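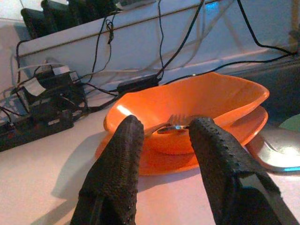 Home | Kitchen | Galleries | Archive | About

The Orange Period
Reading time: 2 minutes
Print | E-mail this page

Every shared kitchen has its phase. Ours began in February, when Kavitha Kulkarni came back from the Eltska closing sale with one box of dishes and a look that discouraged discussion. Up to then we had eaten off whatever previous tenants had abandoned, including a platter shaped like a trout.

The rest of us had been hoping for white. Kavitha pointed out that white was what everyone had, and that the box had been marked down twice.

Muthu Joseph, who moved out just before all this, has no idea what he escaped.

Bowl on plate, with fork. The bowl is plastic, and both are the same orange, so that lunch comes with its own sunset. The bowl is wide and shallow and leans toward being a leaf. Kavitha calls the shape "organic." Jagadeesh Bangera calls it "sat on." The fork is plain metal and wants no part of it.

Some notes for Muthu, who will ask anyway:

Soup is possible in the bowl but calls for planning. Start from the long side and don't talk.

Rice is what it was born for. Suha Qaisi did her lemon rice in it and went quiet for a while, which we took as approval of the bowl. She says it was approval of the rice.

The plate is flat, really flat, and gravy has noticed. Use it under the bowl, or for toast.

Tomato sauce leaves no visible stain. Tharun Rodrigues considers this the strongest argument for orange that anyone has made, and he's the one who washes up.

The trout platter has been retired to the top of the fridge, where it holds the mail. Offers considered. Kavitha has since mentioned that Gustach does a matching jug, and we are all being very careful not to ask what color.

Print | E-mail this page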